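# Pinza manual Gellora: dos semanas con ropa

La Gellora es una pinza de mano para grabar demostraciones de agarre. La compré en febrero, con caja, dos juegos de dedos y un cable, por 794 euros. Hasta entonces trabajaba con la Harms, que sigue siendo la más vendida en este rango.

**Peso y agarre.** El mango es cómodo durante la primera media hora. Después la muñeca lo nota — más que con la Harms, que reparte mejor la carga hacia atrás.

**Dedos.** Los de serie son blandos y sujetan bien el algodón y la tela vaquera. Con tejidos finos resbalan si se cogen por una sola capa. De 44 intentos con camisetas, 43 terminaron con la prenda doblada; con pañuelos de seda me quedé en 29. Cambiar los dedos exige quitar tornillos y volver a calibrar la apertura.

**Vídeo.** El gran angular recoge casi toda la cama sin tener que alejarse. A cambio, las líneas rectas se curvan mucho y hay que corregirlas antes de medir nada.

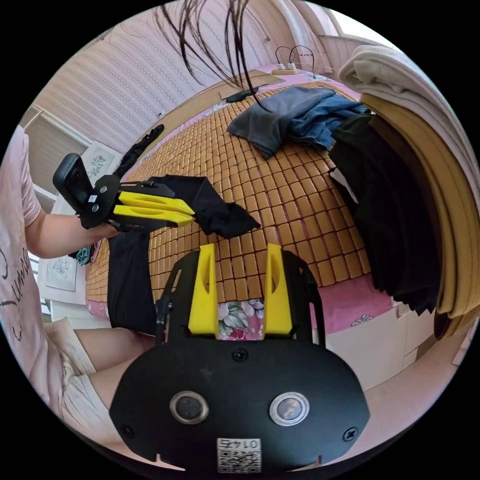 El programa de Odham importa los archivos sin conversión, aunque tarda bastante con las sesiones largas. El manual solo viene en inglés y alemán. Nele Vogler me pasó su plantilla de calibración y con ella me ahorré una tarde.

La recomiendo para ropa y objetos ligeros. Para cocina seguiría con la Harms — los dedos de la Gellora se limpian mal.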